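What We Learned by Letting the Public In
Speaker notes – open day session, June 1, 2024
Onyekachi Iyamu

14 comments | 49 shares
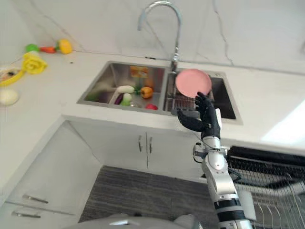 Good morning. I was asked to talk about how to run a robotics open day, and I'm qualified in the sense that I have run two and was forgiven for the first. Both were at Clostel, in the test kitchen on the ground floor, which has a proper counter, a proper sink and a coffee machine that belongs to Finance. The demo you want to give people is the one with an end they can recognize. Everybody in that room has done dishes, so when the hand has a pink plate by the rim over the rack in the right-hand basin, with toy vegetables filling the one next to it, you don't need a slide explaining the task. People lean in. They also start giving advice.

(Wait for laugh. If no laugh, keep going, it's early.)

The first open day, we did it the other way. We had an arm on a bench moving gray blocks from one gray tray to another gray tray. Technically it was the harder demo. Mutua Ogola had spent most of a winter on it and could tell you why every move was difficult, and did. Visitors watched for the length of time it takes to be polite and then asked where the restrooms were. One man asked me if the blocks were expensive.

So, first point. Pick a job that your visitors are better at than the robot. It sounds like bad marketing. But a person who has loaded a dish rack 1000 times can see what is hard about it the second the fingers start to close, and you get to skip the lecture.

Second point, toy food. We had a long argument about this. Parveen Shaikh wanted real vegetables because toy ones look like a daycare. I wanted toy ones because I have smelled a lab in August. Toy won. It has the advantage that a dropped tomato is still a tomato, and kids can hand you the pieces back. The drawback is that adults will tell you it's toy food, as if you had been fooled by the supplier.

(Hicham, if you're in the room, this is where I mention the eggplant. I'm not going to tell the whole story. Ask him at lunch.)

Third point, the script. Write one, then assume you'll lose it by the second group. Ours had nine steps. Step one was a welcome. Step two was Pendo Gachanja explaining the stop button, and I'll say this plainly: the person on the stop button does nothing else. They don't answer questions, they don't hold anyone's coat. At our first event the stop button person was also the raffle person, and there was a minute and a half when we had a winner and no supervision.

Leave time for silence. When the arm is planning, it stands there. To us that is a normal pause. To a visitor it is either broken or thinking about them. We tried filling the gap with commentary and it made things worse, because whoever was talking would say "and now it's going to reach for the plate" and the robot would take that as its cue to reach for nothing at all. Now we say at the start that it takes its time, and we let people stand there. They talk to each other. Some of the best questions came out of those gaps.

About questions. You'll get the same few all day. Will it fold laundry. How much is it. Does it know I'm here. Have short, true answers ready and make sure the whole team gives the same ones. We found out at the end of the second day that Mutua had been saying "not yet" to laundry and Hicham had been saying "no," and a family had gone back and forth between them to check.

Say what the demo does not do. We put this on a card at the counter: somebody on our team sets out the pieces before each run, and sometimes a run fails. I expected that card to cost us something. What it did was make people root for the thing. A plate went down into the rack on the third attempt and got applause I have never had for a talk, this one included.

(Pause here. Drink some water.)

Floor plan. Put the rope farther back than you think. We set it by measuring how far the arm could reach, which was correct and useless, because people lean over ropes. The second time we set it by how far a tall uncle could lean. Put anything with a screen on the far side of the room or the kids will stand between you and the demo. And tape down your cables. I know you know. Tape them anyway.

Staffing. Swap people out before they get tired, and don't trust them to tell you. Parveen did a full afternoon on her own and by the last group was introducing the robot by my name. I've chosen to take it as a compliment to the robot.

Last thing. Keep the feedback cards. We almost threw ours out, and they changed the demo more than any review we've held in-house. One card said the rack was too far down for anyone short to see into, and she was right, and there's a step stool by the rope now. Another card just said "my husband loads it worse." That one is up on the lab fridge.

I have time for a couple of questions. If it's about laundry, the answer is not yet, and please don't go and ask Hicham.

Related
Choosing a Demo Task: Notes from the Cemell Workshop
The Janssen Visit, and Why We Now Own a Second Rope
Poller: Collecting Visitor Feedback on Paper
Stop Buttons and Who Should Hold Them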